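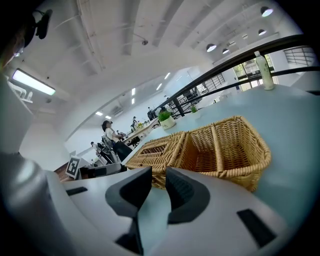

Clearing the table for spring

March is when I start eating outside again, or at least start wanting to, and every year the same thing stops me: the table is full. Over the winter it turns into a shelf. Seed packets, string, half a bag of grit, a mug I had given up on. By the time the weather is decent there is no room for a plate.

This year I decided to sort it out before the first warm evening. It took an afternoon, most of which went on throwing away things I had kept in case.

The wicker basket is the main change. It has two compartments with a handle across the middle, and one side is bigger than the other. I had been using it indoors for post, which it was bad at, as letters slide down and get forgotten. The plan for the table is simple. Cutlery and napkins go in the small side. Salt, oil, the pepper mill and whatever else we are having go in the large side. Then it gets carried out in one trip and carried back in one trip. Before this I was making 7 or so journeys per meal, and I always forgot the salt.

Correction, as Trinidad has read this over my shoulder: it was seven exactly, she once counted.

I don't leave the basket out overnight. Wicker goes grey and brittle if it gets rained on often, and my last one came apart at the rim after three summers. If yours gets damp, shake it out and stand it somewhere airy. Don't put it on a radiator.

The plants have stayed. I like something green on the table, and the small pots don't get in the way of eating. The one in the white pot has bushed out well and has had nothing from me except water. Anything taller gets knocked over by the wind on this side of the building, so I have stopped buying tall things.

The tabletop only needed warm water, washing-up liquid and a soft cloth. I did it twice. Pale blue-green was a colour I chose in a hurry and was unsure of for the whole of the first year, but I have come round to it. It does show coffee rings.

Efren Lagman asked me last month whether I would paint the railing while I was at it. No. It is black, it is staying black, and I am not spending a weekend with a small brush.

Still to do: two cushions need new covers, and I want a proper hook by the door for the cloth. I will do the hook first.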